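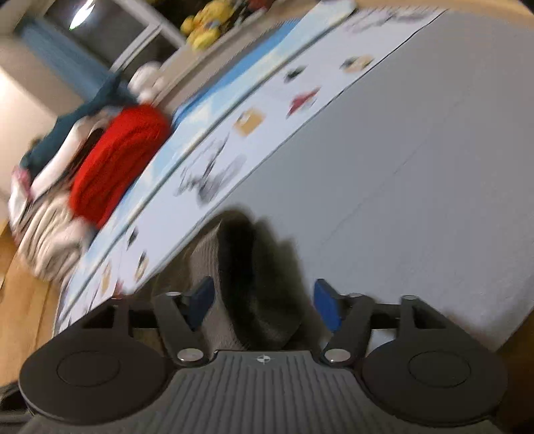

Sep 21, 2022

So we finally made it up to Girnora Lake! I've been talking about this trip since last November (ask anyone who has to sit near me) and I still managed to pack the night before.

We left Brultham with a full tank and took the county road over Pakard Pass. It's paved for most of the climb, then you get 14 miles of washboard gravel on the far side. Our little trailer did fine at low speed, but every cupboard door had popped open by the time we parked, and there was rice in places I'm still finding. If you've got anything longer than ours, I'd go the long way, through Kemppainen. The switchbacks near the top are tight and the turnouts are tiny.

The campground has 41 sites, first come, first served, and we got one in the upper loop with a bit of lake showing through the pines. Vault toilets, one water spigot, no hookups. Bring small bills for the fee envelope, I had to go begging for change from the neighbors, who were very nice about it. 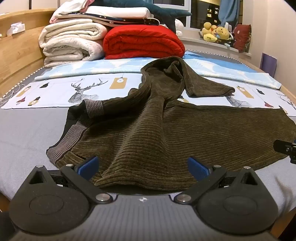 Nights were cold, colder than I'd planned for, and by the second evening I was wearing pretty much everything I'd brought. Days were gorgeous though! We did the shoreline trail both mornings (725 feet of climbing if you take the spur to the overlook, and you should) and caught exactly one trout between us, which went back in.

The store in Kemppainen has ice, firewood and a really good breakfast burrito, but they close early after Labor Day. We rolled up at 4:15 and the lights were off. Next time I'm going in the morning, and I'm bringing a second propane tank.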